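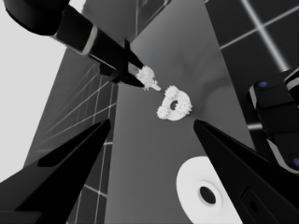
Noise of the Kallo winder, October, started in the afternoon. The yarn ball winder still makes the rough sound after cleaning, and the sound is stronger when the ball becomes large. I wanted first to be sure that I understand how the load goes through the gears. In a planetary-style set, like the white one with the small toothed gears grouped near the rim of the flat ring and the hole in the middle, several small gears can share the load between them. In the Kallo there is no such sharing. One crank gear drives one small gear, and the small gear turns the tilted spindle, so each tooth must take everything that the yarn pulls. This explains to me why one bad tooth is so easy to hear.

The crank gear has 32 teeth. I marked the first tooth with a pencil and turned slowly by hand, without yarn. No noise. With yarn from the 255 g cone (the gray Prajapati wool, not the cotton) the noise comes one time per turn of the crank, always near the same place of the handle, when it points down and a little to the left. So it follows the large gear and not the small one. I had written the opposite in the last entry. Please ignore that part.

Then I removed the cover. Four screws, the short one goes back at the side of the clamp. Do not mix them, the long screw reaches the inside of the housing and scratches the gear. It is possible that this happened already one time, there is a line on the flat side of the large gear which looks like it was made by a metal point. It does not touch the teeth.

Under the loupe the teeth 11 and 12 have a polished flank on one side. The other teeth are dull. I do not see a crack. There was old grease between them, brown and mixed with wool fiber, almost like felt. I took it out with a wooden stick and then with a soft brush and warm water with dish soap. I left the gear on a paper towel through lunch. No solvent on this plastic, we do not know which plastic it is and the small pulley from last winter became sticky after alcohol.

Search this notebook
Enter keyword
Go

Test 1, dry, no grease. 300 turns with the gray wool, tension disk at the second mark. Noise is there from the beginning. The handle feels hard in one position. After the run there is a little white powder below the mesh, so running dry is bad also when it sounds acceptable. Stopped there.

Test 2, Lamberg grease, the thin one from the blue tube. I put a quantity like a grain of rice on the large gear and turned until it was spread. 300 turns again. The noise is lower but I still hear it. The grease moved outward and some of it was on the inside of the cover. It would arrive to the yarn sooner or later, and a customer who gets a ball of light wool with a gray spot will not be happy.

Test 3, same Lamberg grease, but the shaft of the large gear got a thin washer behind it. The reason: when I push the handle sideways the gear moves in and out, more than I like. With the washer the movement is nearly gone, and this changed the sound more than any grease did. I think now that the gear was leaning when the yarn pulled, and only the edge of the teeth was touching. The polished places are also at the edge, so the two things agree.

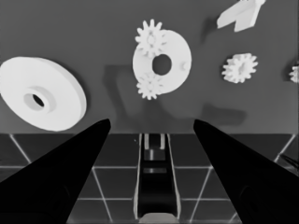 I repeated Test 3 in the evening with the cotton, which is heavier on the handle and gives less stretch. The washer stayed in place. There was a dull knock in the first turns, and then I found that it was the table clamp and not the winder. After I put a piece of cork under the clamp the knock was gone. It is worth to check the clamp first next time, I spent almost an hour on this.

The ball from the cotton was well formed, flat on both ends, and it came off the spindle without pulling. The ball from Test 1 was softer on one side. I cannot say that the gear is guilty, the tension disk was perhaps not clean. I did not make the comparison in a correct way — the wool and the cotton are different in too many points — and so I leave it open.

About the replacement gear. The Stadberg shop has a gear which looks the same in the catalog, but the hole is 5 mm and our shaft is a little thicker. Drilling the hole larger is possible, but it must stay exactly in the center or we get the same problem again with a new part. I would use a reamer and not a drill. Before ordering I want to measure the shaft in three places because it can be worn on the crank side. The old gear can work for some weeks with the washer, I believe.

To do before the next entry:
— measure the shaft, write the numbers on the card in the box
— order one gear from Stadberg, not two, until we know that it fits
— try the thicker Lamberg grease, very small quantity
— ask if the second Kallo in the shop room has the washer from the factory
— cut a proper cork pad for the clamp, the one I used is a broken coaster

Correction to Test 1: the tension disk was at the third mark and not at the second. I noticed it when I put the tools away. This makes Test 1 harder on the gear than the other two. I should repeat it, but I do not want to run the gear dry again only for a nice table. The result about the washer does not depend on it, because Tests 2 and 3 had the same setting.

Cover is closed, short screw at the clamp side. The winder is on the lower shelf with a yellow tag. It can be used for wool, please not for the heavy cotton until the shaft is measured.

Home | Notebook | Tools | Materials | Contact

Recent entries
Skein reel: new cord and a better knot
Washing test for the gray Prajapati wool
Tension disks, how to clean them without bending
Small pulley became sticky after alcohol
Kallo winder noise, first look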